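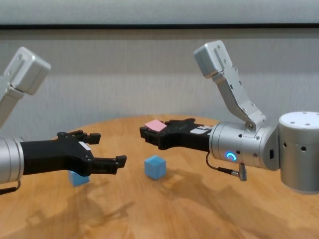 Kernov Pauses Two-Arm Workcell Shipments After Grip Fault

FERKBRIDGE – Kernov has paused shipments of its two-arm tabletop workcell after a software fault caused grippers to open without a command during test runs in June. There were no injuries, and no customer equipment was damaged.

The fault turned up in a block-handling test at the company's Ferkbridge lab. Out of 928 logged handoffs, 30 ended with one arm letting go early. Engineers traced the problem to a timing error between the two arm controllers. When both arms reported their position at the same moment, one gripper could read the other arm's release signal as its own. 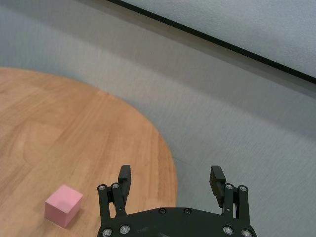

An open gripper and a pink test block on the tabletop.

"A foam block hitting a table is a small thing, but our customers pick up glass and metal parts," said Candela Collado, head of product safety at Kernov. "We stopped shipping the same afternoon."

The fault affects 797 units running the spring software release. Single-arm models use a different controller and are not affected. Owners of two-arm units should turn off shared handoff mode in the settings menu and keep hands out of the work area while either arm is powered. Units can still be used with the arms working one at a time. 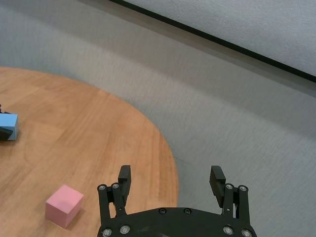 A corrected release is being tested now. Figueroa, an outside test lab in Wellbridge, will repeat the full handoff series before the update goes out. The update takes up to 70 minutes to install, and both arms must be parked first.

"We will publish the Figueroa results whether they are good or bad," said Bimla Negi, Kernov's director of engineering. "If we see one early release, the pause stays in place."

Customers with open orders will be contacted by their sales office with a new delivery date. Questions about units already in service should go to the Kernov support desk – please have the serial number ready.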